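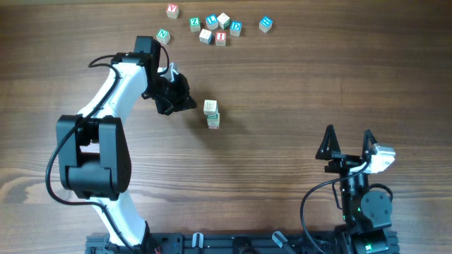
Figure 2. Block stacking with two arms. Left gripper beside a stack of three; the fingers hold nothing.

Notes for session 4: Learning from demonstration, or why your policy copies your bad habits

Start with the figure and decide what the robot should do next. The top block sits slightly to the left of the ones under it. Does the left arm nudge it, go fetch a fourth, or leave well enough alone? A person would choose one and get on with it. So would another person, differently, and both recordings go in the training set.

Average the two and you get an arm that drives confidently to a spot between the stack and the loose blocks, where there is nothing to pick up. Rocío Ccori calls this "the diplomatic grasp." Please don't use the term on the exam.

Action chunking. Predict a short run of actions at once and commit to it. The policy has fewer chances to change its mind. It also has fewer chances to notice that it is wrong, so chunk length is a setting you will come to resent.

Results from the Wusunura runs. We trained on 29 demonstrations, all by Yeison Valderrama, who pauses before every release. The policy learned to stack three blocks. It also learned to pause, beautifully. Adding demonstrations by Leidy Tello cured the pause and made the stacks worse. We are still arguing about which version to report.

Before next time: read section 3 of the Pundix handout and bring one failure that your loss curve did not warn you about.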